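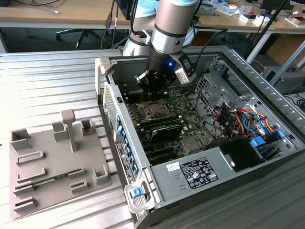

Taking Computers Apart with a Robot Arm
Final report of the Pisomow project group
Submitted by Booker Okafor on behalf of the group, 20 September 2019

1. How we got started

Our project began in March with a storage room full of old desktop computers. The school in Plistevmont replaces its machines every few years, and the old ones wait in that room until a recycling firm comes for them. Several of us had taken the hardware elective, so we knew that a good part of what is inside those towers still has life in it, memory modules especially. Pulling them by hand is easy enough for one computer and pretty dull by the tenth, and that is how we ended up asking if the robot arm in the lab could do it for us.

We named the project Pisomow. It was a typing mistake in our first shared folder and we all got too fond of it to change it.

2. What we wanted the arm to do

The goal we wrote down in the first week was much too big. We wanted the arm to open the case, take out everything of value, sort it, and close the case again. Ms. Hettiarachchi, our supervisor, read that page very patiently and asked us which single part we would be proudest to get out. We picked the memory module, and I am so glad we did, as even that kept us busy right through the summer!

The task as we finally set it goes like this. A person takes off the side panel, removes the heatsink and lays the tower down flat on the aluminum table. The arm comes down over the motherboard from above, finds the memory slots just below the processor socket, grips the module, lifts it out and lays it in a holder on the tray to the left of the case. The latches at the ends of the slots are opened by hand beforehand. We tried hard to have the arm do those too, and I will come back to that.

3. The tray

The gray tray is the piece of the project that is most our own, and I could happily fill the whole report with it. We drew it ourselves and printed it on the lab printer. It is a flat plate with raised holders of different sizes and some narrow channels, plus a tall T-shaped post in the upper middle that sticks up well above everything else. The post is our reference point. At the start of each session we bring the gripper to it and check that the arm's idea of where it is agrees with ours.

The first version had channels that were far too tight. A memory module would go in if you wiggled it with your fingers, but the arm doesn't wiggle, it just pushes. We opened the channels up at the top and the module now finds its own way down (most days). We also learned to let a print cool completely before pulling it off the bed – two slightly bent trays taught us that one.

4. Gripping and lifting

The gripper has two short fingers, and the room around the memory slots is not generous. There are wires running along one side of the case and a metal drive cage standing up out of it, so coming in at a slant was out of the question. We settled on a straight approach from above, with the fingers opened only slightly wider than they need to be.

Lifting was harder than gripping. A module that comes up unevenly jams in its slot, and then the arm stops with a protective error and you start over. What helped most was slowing the first part of the lift way down and letting the arm pause before it moved sideways. Our friends from the Bornitz robotics club suggested the pause when they visited, and we owe them a cake for it.

5. Results

We counted a run as a success only if the module came out and ended up in its channel with no help from us. Over the whole project we logged 233 runs. In the final test we did 100 in a row on the same computer, and 17 of those failed. Most of the failures were modules laid down across the edge of the channel instead of inside it. A few were jams during the lift.

The slot latches beat us. The fingers are too thick to press on one latch without touching the board next to it, and we didn't want to damage a board that somebody might still use. A thinner fingertip would probably do it, and there is a drawing of one in our folder for whoever takes over.

6. What we would do differently

We would start the log on the first day. Our early runs are only in people's notebooks, and some of those notebooks have gone missing, so they are not part of the numbers above. We would also use more than one model of computer much sooner. Everything here was tuned to one type of case, and when we put a different tower on the table the week before the final test, the arm was off by enough that we stopped it before it touched anything.

7. Thank you

Thanks to Ms. Hettiarachchi for her patience and for the late afternoons, to the Bornitz club for the visit, and to the school office for letting us keep the towers until we were done. The drawings for the tray, the run log and the arm programs are all in the Pisomow folder on the lab computer, and the spare trays are in the drawer underneath the printer.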